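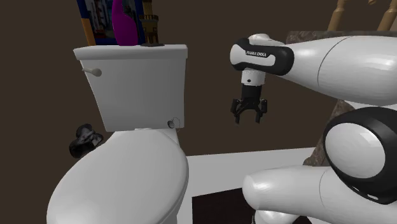

Figure 4. Toilet with lid closed and flush lever at upper left of tank.

Home | Manuals | Jumine Fill Valve | Section 6: Adjustment

Last updated 9/10/24

6. Setting the Water Level

The Jumine fill valve is supplied at a middle setting that suits most tanks. Complete this section after the valve has been installed and the supply line has been checked for leaks.

1. Open the shutoff valve fully and allow the tank to fill.
2. Lift off the tank lid and lay it flat on a towel.
3. Find the water line marked on the inside of the tank. If there is no mark, use a level one inch below the top of the overflow tube.
4. Turn the adjustment screw clockwise to raise the water or counterclockwise to lower it. Make no more than two full turns at a time.
5. Flush and wait for the valve to close before measuring again.
6. Clip the refill tube to the overflow tube. The end of the refill tube must stay above the water.

CAUTION: Supply pressure must not exceed 80 psi. Where pressure is higher, a pressure regulator must be fitted before the valve is put into use.

NOTE: Tank cleaning tablets may damage the seal and are not covered by the warranty.

6.1 Slow Filling

A tank that takes more than 4 minutes to fill may have debris in the inlet screen. Close the shutoff valve, flush, and remove the valve cap with a quarter turn. Rinse the screen under clean water — do not use a wire brush — and refit the cap until it clicks.

Reader comments

Laurinda Seixas: Two turns was too much on our old tank. Half a turn did it.

Warrick Hollis: Is the screen sold separately? Mine tore when I pulled it out.

Aroha Ruawai: Warrick, it comes in the seal kit. I could not find it on its own.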